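Wadbridge Flat Notes
2/6/22

1/ I have moved apartments again. This makes 11 moves, and I would like to use this thread to talk about the only thing I have learned from any of them, which is that every home I live in grows a junk drawer within 2 days of the keys changing hands.

2/ I don't mean I make one. I have never once stood in a kitchen and said "batteries and soy sauce packets, right here." I put down a single screwdriver while I look for the kettle. I come back and there's a takeout menu lying on top of it.

3/ The first place I rented alone was in Flurham, over a dry cleaner. It had a kitchen with one drawer. One! So the forks lived in a jar on the counter and the drawer went to birthday candles, a bike lock with no key and a key with no lock. They were not a pair. I checked more than once.

4/ My mother's junk drawer was known in our house as "the office." If you needed a stamp you went to the office. If you needed a stamp in a hurry you bought one, because the office jammed halfway and you had to slide a butter knife in and press down on whatever was sticking up. It was always the potato masher.

5/ The potato masher had its own hook, by the way. It had a hook with a label over it. I never saw it on the hook.

6/ The apartment in Samach came with somebody else's junk drawer still full. The landlord had cleaned the oven, painted the bathroom and apparently looked into that drawer and quietly closed it again. I respected this. I added my own stuff on top like a layer of sediment.

7/ Things I inherited in Samach: a tape measure from a bank, four shower curtain rings, a warranty card for a blender, a spare fuse, a very nice corkscrew. I've still got the corkscrew. I have also still got the warranty card and I don't own a blender.

8/ Every few years I decide I'm going to be a person with dividers. You know the kind, the little trays that slide and lock together. I measured the drawer in Samach (bank tape measure, thank you) and went out and bought a set. It was half an inch too wide. The set went in the drawer. Sideways.

9/ Meanwhile I keep running into drawers that look like this and feeling judged by them.

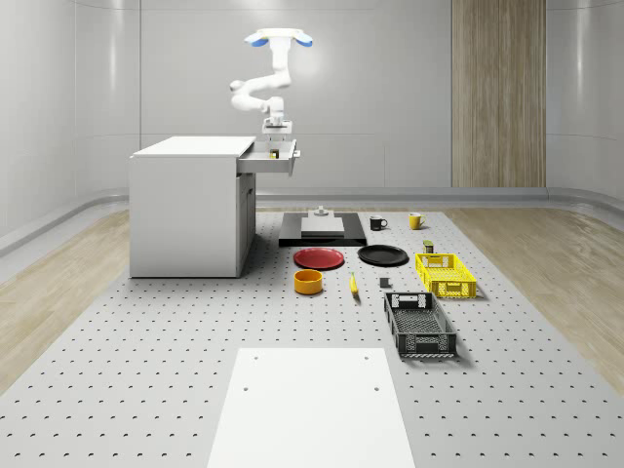
One item, with a label. Couldn't be me.

10/ Somebody will now tell me to tip the whole thing out on the bed and sort it into piles. I've done that. I made a pile called "cables, known" and a pile called "cables, other." Then it was bedtime, so I put both piles back in the drawer to get at the pillow.

11/ On the subject of cables: I have thrown out exactly one mystery cable in my adult life. It was for the label printer. I found this out when I went to label the cables.

12/ The serious argument for the junk drawer, and I will be making it at some length, is that it's the only honest filing system in the house. Everything else is filed under what it is. The drawer is filed under "I'll want that in a minute."

13/ Look at what's in there that you really use. Scissors, tape, a pen that works, the small flashlight. Those things don't belong together in any store. In a kitchen they're practically a family.

14/ The serious argument against the junk drawer is the pen that works. It is in there with 14 years of pens that don't and they have all been talking.

15/ Best junk drawer I ever met belonged to a neighbor in Flurham. Wide, shallow, ran like it was on ice. She could put her hand in without looking and come out with a thumbtack, point down. I asked how she kept it that way and she said she had a second one. The second one was a closet.

16/ Which brings me to the new place. Wadbridge, third floor, no elevator, and the kitchen has drawers all down one wall. I counted them out loud during the viewing and the agent thought I was negotiating.

17/ So I made a plan. Forks and knives, top. Towels under that. Foil, bags and baking paper together. Then one drawer, chosen on purpose, declared in advance, small. A contained problem.

18/ The movers took a box marked KITCHEN MISC and set it by the stove. Reader, it weighed more than the box of books. I opened it looking for a mug and found a padlock. The padlock is set to 2436, in case you come across mine somewhere and would like to return it. Yes, I know. There's nothing worth stealing on the inside of anything I own.

19/ First evening: the chosen drawer held a roll of tape and a takeout menu from Torres, the place on the corner. Great empanadas. I was calm. I closed it with one finger.

20/ Second evening: the chosen drawer would not close. I'd like to describe what happened in between but I was there the whole time and I didn't see it.

21/ By then the towel drawer had a hammer in it as well. I'm told this is called overflow.

22/ I did try the famous rule where you get rid of anything you haven't touched in a year. The trouble is I'd just packed all of it by hand. I'd touched every single thing. The clock had reset on the curtain rings.

23/ A few replies already, so, quickly. No, a basket on the counter is not better, it's a junk drawer with nowhere to hide. Yes, the car has one too, and so does my coat. And whoever said "just buy a smaller apartment," I had the one-drawer kitchen, see post 3, I've done my time.

24/ To the person asking what I do with spare buttons: they go in an old mint tin. The mint tin goes in the drawer. The tin opens by itself, usually in July, when the wood swells and I have to yank.

25/ Also I've been asked to settle whether rubber bands count as junk. Rubber bands are structural. Take them out and the menus go everywhere.

26/ Current state of play: I've pulled out 800 grams of loose change, weighed on the kitchen scale because the scale was also in there. Some of it is from countries I haven't been to. It's in a jar now. The jar used to hold the forks.

27/ If you're moving soon, my advice is to pack the junk drawer last and tape it shut as it is, the entire drawer, and carry it down the stairs like a cake. You'll lose your deposit over the drawer. You'll know where the scissors are.

28/ Anyway, if anyone in Wadbridge needs shower curtain rings, I have four.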